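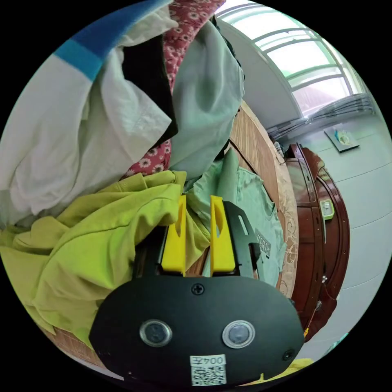

What has the grant paid for since our last report?

Mostly time, and a good deal of washing powder. Of the 500 you kindly gave us for the Winda clothes round, 300 has gone on laundry, bags and bus fares, and the rest is set aside for the spring.

We are so pleased with how the sorting is coming along! You may remember that in February everything was still being done at the Denberg hall, on trestle tables, with clothes going home in the wrong bags more often than we would like to admit. Sorting now happens in people's own bedrooms, on the bed, one pile at a time. Shirts and T-shirts, plain and printed, are tipped out together on the mat, and then each piece is picked up and looked over (collar, seams, any pockets) before it is folded.

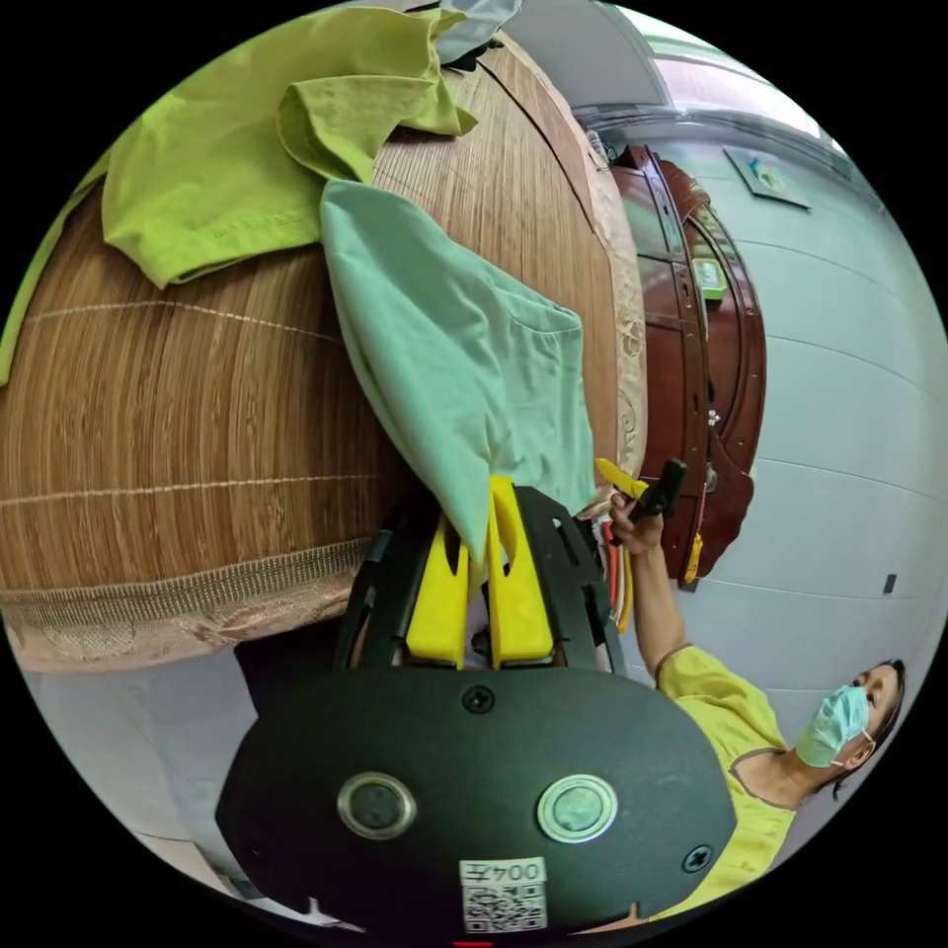

Folding and bagging

We have handled 1472 garments so far, which is rather more than we promised you, and 100 households between Denberg and Clulum have had a bag delivered to the door. Thin summer things have been the slow part. They crumple as soon as you put them down, and a pale green top seems to need folding twice as often as anything else in the heap, so we now start at a corner and straighten

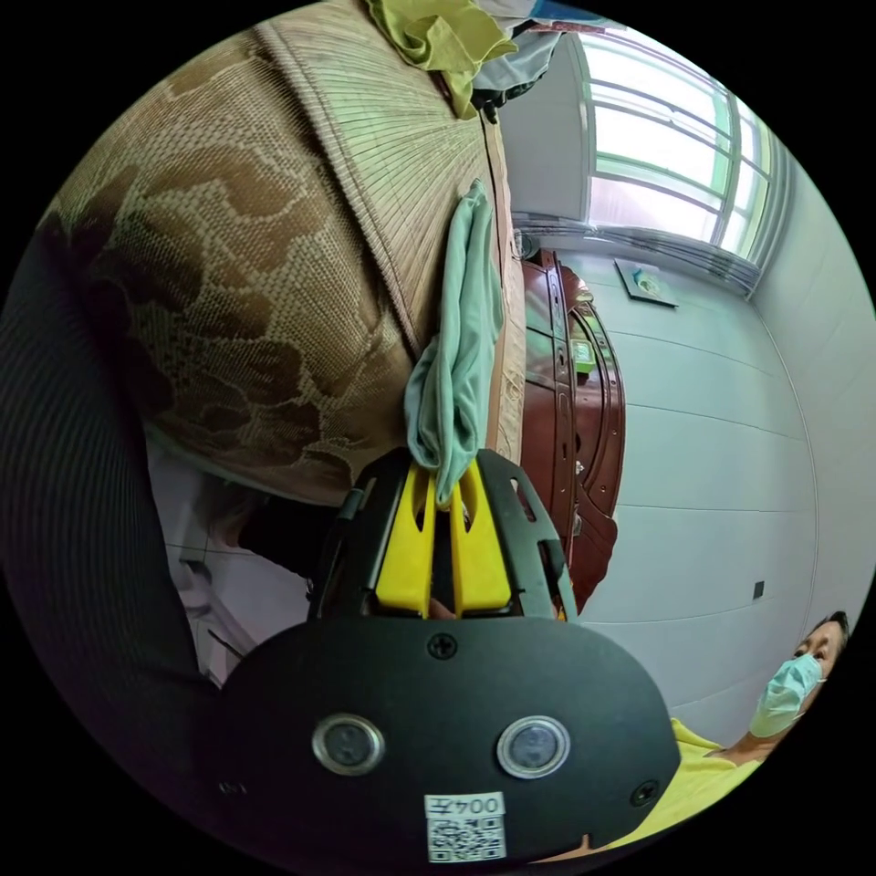
the long side before going any further. It has made the piles much neater, and they sit better in the bags too. The Esquivel side of the round is a little behind, I'm afraid, as the bags we ordered came up too small for anything with sleeves. Larger ones are on their way, and we hope to start there next month with the winter jumpers.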